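工坊笔记:白菜、筐子和备料台

2024年11月19日

上午没排别的事,就把备料这一摊重新理了理。先从娃娃菜和大白菜说起吧,上次大家在群里争了半天放哪儿,我今天的做法是一律进浅灰色的塑料筐,不再套袋子。

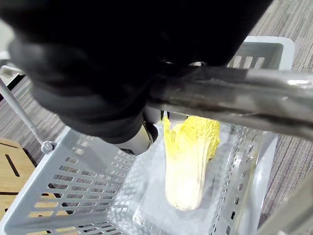
套袋子的毛病我十月份就吃过亏。袋口一扎,里头闷一层水汽,外面几片叶子两三天就发软,摸着黏手,最后只好一层层往下剥,剥到后来一棵菜瘦了一圈,心疼死了!带孔的筐子好在四面透气,菜躺在筐底,叶尖那头黄黄皱皱的还挺精神,我自己看着都想切一盘醋溜的。

Kipchumba Mfinanga 的意见是白菜应该竖着放,根朝下,说他家里一直这么存。我不反对,可是我们这种筐子不够深,竖起来总歪,一歪就压叶子。所以暂时还是平躺,一棵一棵放,别摞。等 Solberg 那边的深筐到了再试他的法子,到时候两种各放一筐,比一比(他说赌一顿饭,我答应了,先记在这里免得他赖账)。

再记几条给接班的人:

菜进筐前不要洗。上个月我手快冲了一遍,第二天叶缝里全是水,后悔。要吃哪棵洗哪棵。

根部如果有泥,用干布擦掉就行,别拿刀削。切口一露出来就容易发褐,我试过放了3天,切过的那棵明显比没切的难看。

筐子用完要刷。长条孔里最爱卡碎叶子,干了以后特别难抠,拿旧牙刷蘸温水顺着孔刷最快,一只筐子15分钟左右能弄干净。别用钢丝球,会起毛,起了毛更藏东西。刷完倒扣着晾,我一般晾在窗边那张凳子上。

订货的事也顺手写一下。Braraddale 那家这回报价2,600,包括筐子和两层的架子,比 Kandbridge 的贵一点,但是送货上门,还管换。我倾向订 Braraddale,不过架子的尺寸还要再量一次,上回量的时候我把踢脚线忘了,真是……量尺现在在左边第二个抽屉,用完请放回去,我找它找了一早上。

还有个没想明白的问题:白菜跟苹果到底能不能放一间屋?我印象里苹果会催着叶子发黄,但架子就那么点地方,分开放要挪掉整排调料。先把苹果搬去走廊柜子里凑合着,下周看看叶子的样子再说。有谁试过的在后面补一笔,用铅笔也行。

下午剩下的时间打算做酸白菜的小样,盐的量先按老方子走,坛子已经烫过,倒扣在水池旁边,谁都别动!

待办:量架子;回 Braraddale 的邮件;买两把软毛刷;把旧标签撕了重贴。

近期笔记
· 酸白菜坛子怎么烫才不裂
· 萝卜要不要去缨
· 调料架第8次调整
· 旧筐子修补小记

Zornmont 工坊笔记 | 联系我们 | 版权所有 | 返回顶部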